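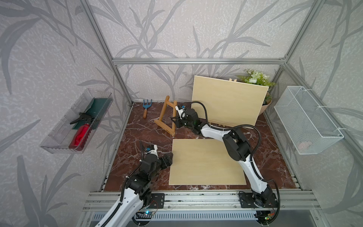 *Fig. 1. The two-arm cell with a garden-themed set of props. Both wrists are over the work floor, the right one near the easel.*

## Unit 5: Learning two-arm tasks from demonstrations

Last time we ended with one arm copying one person. Now we get to the fun part, where two arms have to share a floor and stay out of each other's way!

**The setup.** Both arms are bolted to the front rail, so their reach overlaps in the middle. Look at the big arch the right arm makes to get to the back of the cell. A policy that only learns where the gripper should end up can still sweep its elbow through the other arm's space (Themba Naidoo's group lost a whole June to this, and his write-up is on the reading list).

**The method.** We use action chunking. At each step the policy predicts a short run of future joint positions for *both* arms together:

a(t), a(t+1), ..., a(t+k−1) = π(images, joint angles)

In the Nemden code k is set per task. Overlapping chunks are averaged, with more weight on the older predictions, and the motion smooths out beautifully. Try turning the averaging off in the lab and watch the wrists jitter.

**Why so much stuff in the cell?** Patterned walls, veined marble, an easel with splayed legs, flowers in kraft paper: all of it makes vision harder, and I love it. Pale plywood on a plain white table is an easy segmentation problem. A policy trained there can fall apart the moment the background changes.

**A result worth arguing about.** Deirdre Nic Giolla trained the same network on 469 demonstrations with varied backgrounds and on 1000 with a single background. On unseen backgrounds the smaller set won, in all seven tasks. Before you get too excited (I did), ask whether operator skill was matched between the two sets.

**For the lab**

1. Write the joint action vector for both arms, grippers included.
2. Sketch a case where two good single-arm policies collide.
3. Read the Nic Giolla notes up to the ablation table and bring one objection.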